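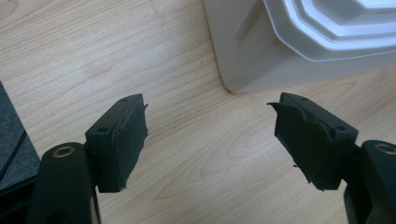 Pale wood, soft wavy grain. I could look at it all day.

2018-05-28

I have been learning to draw my own contour maps and I'm so taken with it that I've stopped reading novels. My poor library books are a week overdue! Three evenings out of five I'm at the table with tracing paper and a stack of pencils, drawing the hill behind our street over and over again.

It started in April, when Lucian Coman gave a talk at the map club in Prekholm. I'd gone mostly for the company (and the cake, which was poppy seed), and I expected slides of old sea charts. What he did was hand out potatoes. Everybody got half a potato, a shallow dish and a jug of water, and we were told to pour in a little water, draw a line on the potato where the water came to, pour in a little more, draw another line, and keep going until the thing was under. Then you look straight down from above and there it is, a map of your potato. Mine had two summits and a nasty cliff on the west side.

I've used contour maps for walking since I was a kid, and I could read them well enough to know when my legs were going to hurt. But I had never thought of each line as a shoreline. Now I can't see them any other way. You look at a valley on the sheet and you can flood it in your head, one step at a time, and watch the spurs turn into peninsulas and the little knolls turn into islands and then go under. I did this on the bus for a whole week and missed my stop twice.

So the hill. It's not much of a hill. The official sheet gives the top as 404 feet and the street is well on the way up already, so there isn't a lot left to climb. On the printed map our side of it gets a handful of smooth brown lines and that's your lot. But I know that slope! I know there's a dip by the fence where the fog sits, and a sort of shelf halfway up where everyone stops to breathe and pretends to admire the view. None of that is on the sheet, because the interval is too coarse to catch it. I wanted those bumps on paper.

Oana Hodoroagă lent me her hand level, which is a little brass tube with a bubble in it that you look through. You stand at a spot, get the bubble on the line, and whatever you're looking at on the slope ahead is at the height of your eye. Walk to that, stand on it, do it again. Every time you do it you've climbed one of yourself, from feet to eyes. I love this so much. My map of the hill has a contour interval of one me, minus the forehead. Oana is a good bit taller, so hers would come out different, and we've been arguing happily about whether we should do a joint survey and how on earth we'd label it.

Going up is the easy part. Following a line around the slope at the same height is where it gets hard, because your feet want to go downhill. They just do. You set off along what feels perfectly level, and when you check with the tube you've lost half a yard without noticing. Cows are much better at it than I am. The old cow paths on the far side hold their height beautifully, and in two places I gave up and copied the cows.

The first drawing was awful. I'd put in 11 lines and two of them crossed, which would mean a spot on our hill that's at two heights at once. I showed it to Lucian anyway and he was very kind. He told me to go back and walk the bad corner again in the other direction, and to stop making my lines so wiggly. I'd been drawing every wobble of my own hand as if it were ground. A line ought to talk to the ones on either side of it, he said, and if one bulges out then the next one probably does too, only a bit less. Once I started drawing them as a family it all came together. The shelf showed up! There was a nice wide gap between two lines exactly where everyone stops to breathe.

The scale I settled on is 1 to 2,000, mostly because that makes the whole hill fit on the biggest paper I own. I tried a smaller one first and the fog dip vanished into a smudge. For pencils I'd say go harder than you think, and sharpen constantly. I ink every fifth line heavier, the way the printed sheets do, and then I rub out the pencil when the ink is good and dry – I learned about the "good and dry" part the sad way, on the second drawing, on the north slope.

Some things I still can't do. Gullies beat me. The V is supposed to point uphill where water comes down, and I know that, I could recite it in my sleep, and I still draw it backwards about once a sheet and end up with a stream running along a ridge. I also haven't worked out what to do with the old quarry hole. Little tick marks pointing inward is the usual way, but mine look like eyelashes.

Tudor Ciobanu has asked whether I'd bring the finished map to the next club night, and I said yes before I'd thought about it, so now there's a deadline. I want to walk the east side once more before the bracken gets too high to see through. Oana's coming if it stays dry. If anybody reading this has a trick for quarries, please leave it in the comments, and if you have half a potato and a dish at home, go and try the water thing tonight. Use a lumpy one.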